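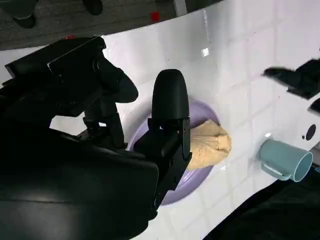 Gripper, plate, cloth and mug at the Arancibia cell. Photograph: Bundano

The case for the dull inspection
By Bautista Salinas

When an automated cell begins to miss its targets, the first instinct of most managers is to call for new software. It is my view that the first call should be for a screwdriver. The cell at Arancibia handles plates, cloths and mugs, and its operators spent much of April adjusting grasp settings that had nothing wrong with them. The fault lay in two loose screws on a finger linkage.

The Erno maintenance schedule asks for the fingers to be checked every 200 hours. The work takes 12 minutes. It was being left undone, and the log recorded it as deferred — a word that ought to be struck from every service form in the trade.
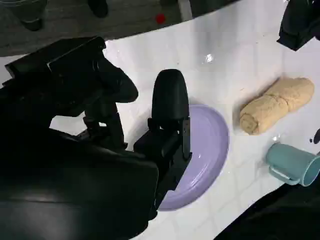 Jirness Review 12 (2), p. 200

Soft goods are where neglect is felt first. A rolled towel gives way under the finger in a manner that a mug does not, and a small amount of play in the joint alters the grip before any alarm is raised. Pads wear as well, and they should be replaced as a pair.

I would ask that every site name one person who may stop the cell for inspection without seeking permission. Bundano adopted such a rule after the April stoppages. Other operators should do the same, and should publish their logs.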